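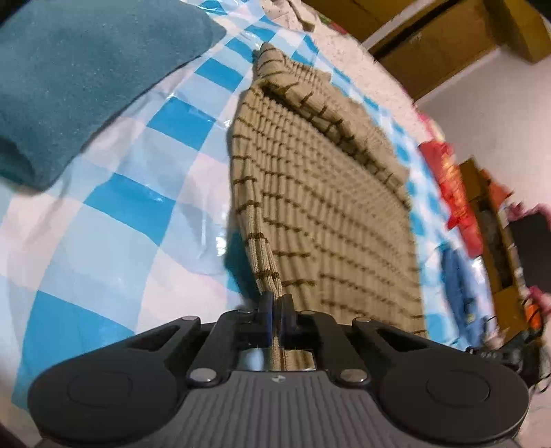 Grandbridge Basketball, Curnatville: Table Officials and Statistician

Grandbridge seeks one game statistician and two table officials for the coming home season. Games tip off Sunday at 3 p.m. Report 92 minutes before tip-off.

The statistician enters play-by-play data and files the box score within 30 minutes of the final buzzer. Table officials run the game clock, shot clock and scoresheet. A current table license is required.

Pay is per game. Travel from Grarkberg is reimbursed.

Send a résumé and license copy to Nikola Todorova, Game Operations, by December 8.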